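Farina Pantry Notes
June 10, 2021

A thread on pantry moths, for the people who asked after my last post. I had them for most of a year in the old apartment in Harton and I have a fairly good idea now of what works.

The moth you see flying is the last stage. It doesn't eat. The larvae do the eating, and they are in the food already. Swatting the moths is fine but it won't end the problem.

They usually come home with you from the store. Mine came in a bag of cornmeal, I think. Bulk bins, birdseed and dog kibble are common sources too. A clean kitchen can get them as easily as a dirty one.

What to look for: fine webbing in the corners of a bag, flour that clumps and hangs together when you tip it, small cream-colored worms where the wall meets the ceiling. The last one means they have left the food to spin cocoons.

First job is to take everything out. All of it, including the tea and the spices. I skipped the spices the first time and had to start over in November. They were in the paprika.

Open each package over a light surface and look at it properly. If it has webbing, tie it up in a bag and take it outside right away. The kitchen trash is not outside.

Things they got into at my place: cornmeal, oats, walnuts, paprika, a box of crackers with the inner sleeve rolled down, dried chilies on a string. Things they left alone: salt, sugar in a jar, canned goods, vinegar.

Thin plastic bags don't stop them. The larvae can chew through, and they'll get in through a folded top anyway. A rubber band does nothing. I had a lot of rubber bands.

Next is containers. You want a hard wall and a lid with a seal that goes all the way around. Glass with a rubber gasket is good. Rigid plastic with a gasket lid is also good and weighs less on a high shelf. 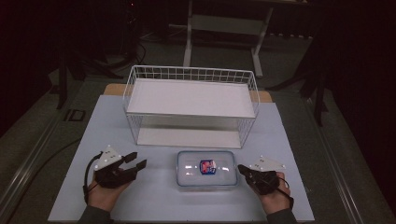

White wire basket in back, lidded container in front.

Wire baskets are for things that come in cans or for onions. I like them because air moves through and you can see what's at the bottom. They do nothing to keep insects out, so don't put an open bag of rice in one.

If you buy flour from a small mill, freeze it when you get home. I give it a week. I buy the 2-pound bags from Ravasow now for this reason — the big sacks don't fit in my freezer and I never finished one before it went stale.

Let the bag come back to room temperature before you open it. If you open it cold you get condensation on the flour, and then you have a different problem.

Someone asked if the oven works. It does for nuts and whole grains, spread thin on a tray at low heat. I wouldn't do it with flour. It changes how it bakes and my oven runs hot.

Check the gasket when you wash the lid. If it pulls out, take it out, dry it, and press it back in with your thumb all the way around. A twist at one corner leaves a gap you won't notice until you have moths in the rice.

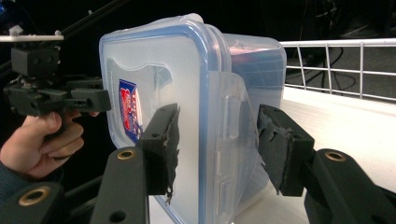 Blue seal around the lid, small label on the front.

Labels: I write the name and the month on masking tape and stick it on the side. Printed labels look nicer but I'm never going to peel one off and print another because I switched from jasmine to basmati.

Now the shelves. Vacuum them, especially the peg holes and the crack at the back. My old pantry had 34 peg holes and there were cocoons in 11 of them. After that I wiped everything down with soapy water and let it dry overnight with the door open.

Vinegar is fine for wiping but I don't think it does more than soap. Bay leaves didn't do anything for me. I know some of you swear by them.
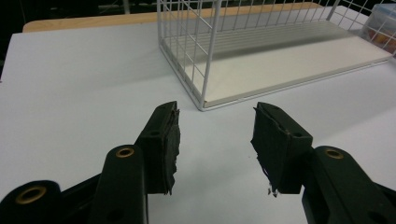

Pheromone traps are worth having, but understand what they do. They catch males. I used the Indireo ones and kept them up after the cleanup as a way of checking. One moth in a trap meant I had missed something and needed to look again.

Don't hang the trap inside the pantry with the door shut, either. I had better results with it on the wall outside, a few feet away.

When you empty the vacuum, do it outdoors.

For anyone adding up the cost, I threw out around 200 dollars of food, mostly nuts. The containers I bought a few at a time when they were on sale.

Reply if you've had them in a pet food bin. I don't have a pet and would like to know what you used.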